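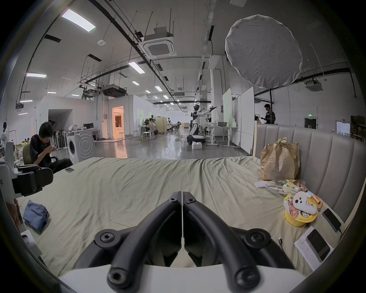
The Torkia held over the bed, from the gripper's own camera.

July
By Stamatia Gkikas

The Torkia is a hand-held gripper sold in pairs for recording two-handed tasks. You hold one in each hand, squeeze to close the fingers, and the camera on each unit records what the fingers are doing. We bought our pair through Mercado for 3,000 euros, without a head camera, and have used them most working days on bedroom tasks. Before that we had a pair of Dranau grippers, so most of what follows is a comparison with those.

Setting up was easy. Pairing took one evening, mostly spent on a firmware update that stalled twice. The Cleseda recorder we already owned picked both units up without an adapter, which the Dranau never managed. Calibration is a printed card and a slow figure of eight in the air. You have to repeat it if a unit has been switched off for more than an hour. The manual says so on the last page, where I found it after losing a morning.

The fingers are the best part. They close evenly, and the gap at the tip is small enough to get hold of a single layer of sheet. On the Dranau I had to pinch up a fold with the other hand first. The bolts through the fingers can be reached with an ordinary hex key, so changing a worn finger takes a few minutes and you don't have to open the body. Hard, smooth things are less good. Phones lying flat are a nuisance, and batteries roll away if you come at them from the side. I ended up approaching batteries from straight above, which works but looks nothing like how a person would do it.

The wrist view is wide. Both fingers stay in view all the way through a grasp, and you also get a good deal of the room. For training I like that. For privacy you need to think about it, and we now tell people before we start recording. 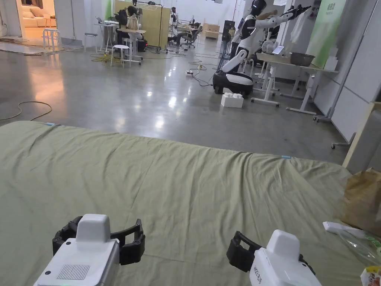
Balance was my main complaint about the Dranau, which pulled the wrist forward and left me with a sore thumb by lunch. The Torkia puts more of its weight over the hand. The boxy white body looks clumsy, but it sits level when you bring it low over a bed, and I can work for longer before I need to put it down. Opened wide, as the left one is, the fingers spread out to either side of the body, so you need more elbow room than you might expect when both hands are working close together. I knocked them against each other often in the first week and hardly at all now. The housing has marked a little but not cracked.

Battery life is fair. A charge got me through a morning of short takes, and 30 minutes on the cable over lunch was enough for the afternoon. There is no way to swap the battery yourself, and I would have paid extra for one.

Over the period of this review we recorded 1,913 takes. Of those, 304 were thrown out, mainly for lost tracking. Almost all the losses came when one gripper passed under the sheet or when I turned my back to the window in strong sun. Plain sheets are hard on the tracking in general. Leaving a few wrinkles in helped, and so did keeping some ordinary clutter along one side of the bed. The Dranau lost track less often, I will give it that, but it also dropped frames, and those are harder to spot afterwards.

Support is by email only. I wrote once about a sticky trigger on the right-hand unit and had a reply the next day, with a spare spring in the post the week after. The trigger has been fine since it was fitted.

I would buy the Torkia again for cloth and soft packets. For small hard parts on a table I would keep the Dranau — ours is still in the drawer and still gets used for that. If you are ordering, ask for the longer charging cable. The one in the box barely reaches from the desk to the bed.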